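Cleaning out green glass bottles so you can reuse them

Quick one, because I get asked this every December when people start hoarding bottles for oil and syrup gifts. Dark green ones mostly.

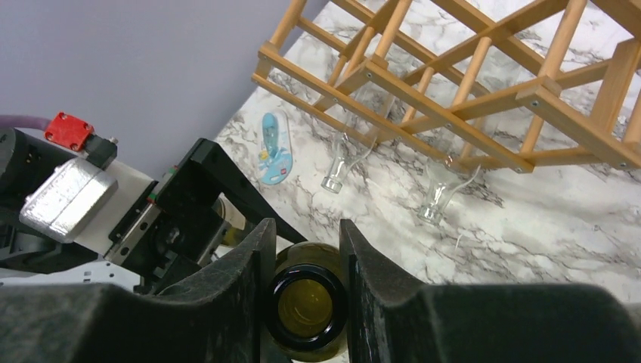

You don't need anything fancy. Most of the trouble is labels and whatever has dried at the bottom. Do them in batches, all the bottles at the same stage, or you'll be at the sink till 11 at night like me last year.

What you need

Dish soap
Baking soda
Cooking oil, any kind, the cheap stuff
White vinegar
Uncooked rice, a handful
A long bottle brush (mine is a Kiretti, bends at the neck, fine)
A deep bucket or a clean sink
A funnel
Old dish towels
A flashlight

Step 1. Check the rim

Before anything else. Run a dry towel over the lip, not your finger. If the towel snags, there's a chip, and the bottle goes in the recycling. Don't try to sand it. Also look for cracks down the neck, hard to see in dark glass so tilt it near a window.

Step 2. Rinse right away

Warm water, swirl, dump, twice. Do it the same day you empty the bottle if you can. Wine left sitting makes a crust and oil goes sticky. If yours have been in the garage for months, fine, just plan on doing step 4 twice.

Step 3. Labels

Fill the bottle with warm water first so it doesn't float. Stand it in the bucket, warm water up past the label, squirt of dish soap, big spoon of baking soda. 30 minutes. Paper labels mostly slide off after that.

Plastic-y labels won't. Those you peel dry, slowly, from a corner, with a hair dryer on low.

Leftover glue — equal parts baking soda and cooking oil, mix to a paste, smear it on, leave it while you do something else. Rub off with a rag, then wash with soap or the outside stays greasy. Roswitha Nolte swears by peanut butter. Works, smells.

Step 4. The inside

Empty out the soaking water. Put in the rice, 300 ml of warm water and a small squirt of soap. Thumb over the top (or a cork) and shake hard, a full minute, turning it upside down now and then. The rice gets at the bottom corners where the brush cant. Pour it out through a strainer, don't let rice down your drain.

Cloudy film still there? Half vinegar, half warm water, fill to the top, leave overnight. Brush in the morning.

Never boiling water in a cold bottle. Lost two that way.

Step 5. Rinse again, more than you think

Soap hides in dark glass. Fill, shake, pour, untill there are no bubbles at all. Then sniff. Any smell of wine or soap means another rinse.

Step 6. Dry

Upside down on a folded towel for an hour, then flip and leave standing up, open, for two days. Somewhere warm. A bottle left neck down on a flat counter just traps the damp.

Check with the flashlight. Shine it through the side and look down the neck — drops show up easily that way. For oil it has to be bone dry, no exceptions.

Step 7. Store or fill

Not filling yet? Plug of clean paper towel in the neck keeps dust and spiders out. New corks or stoppers only, the old ones hold the smell.

If you're making something meant to keep for a while, you need to sterilize too. Different job, follow the recipe for whatever's going in. And no fresh garlic or herbs in homemade oil unless you have a tested recipe for it.

Thanks to Obaidul Miah for the rice tip, I used to use gravel. Don't use gravel.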